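Two controllers, one long sidewalk
Plultirska build notes, 8 March 2020

We finally got our little path rover out for the controller comparison we've been promising you since October, and it was so much fun that this item is going in ahead of the parts order.
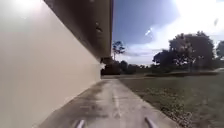
Quick recap for new readers. The rover drives itself along paved paths using one forward camera, and until now it has run on the Sondero board that came with the original kit. It works, but it's slow to make up its mind. Over the winter we got hold of a Wotau controller and have been itching to put the two side by side - same motors, same battery, same camera, same steering code as far as we could manage it.

The course was a straight concrete walkway with a building wall on the left and open lawn on the right. That sounds easy, and for a person it is! For a camera it's a nice mix of trouble. The wall is pale and throws a lot of glare, the concrete has a big dark stain near the wall, and the grass edge is soft and a bit ragged, with leaves scattered in the turf beside it. The faint seam down the middle of the walkway is the best clue to which way is forward, so we told both controllers to favor it.

We ran 12 passes on each board. The Sondero finished all of them but wandered over the stain, slowing down every time as if it had met a puddle (we sympathize). Its steering loop took 338 milliseconds from picture to wheel command, and you can feel that when you walk behind it. The Wotau did the same job in 119. The difference is lovely to watch. Corrections come early and small, and the rover just rolls along.

It wasn't all one way. The Wotau runs warmer, it drains the pack sooner, and it gave up on one pass when the exposure jumped near the wall. We think that's our camera setting, which was tuned for the older board. We saved 2,000 camera stills from the passes and will go through the bright ones first.

Next up is the Naidoo wide-angle camera, on both boards, over the same stretch of concrete. We'd also like to try it late in the day with long shadows across the path. If you've run either controller outdoors and have exposure settings you trust, please send them in - we'll try them and print what we get.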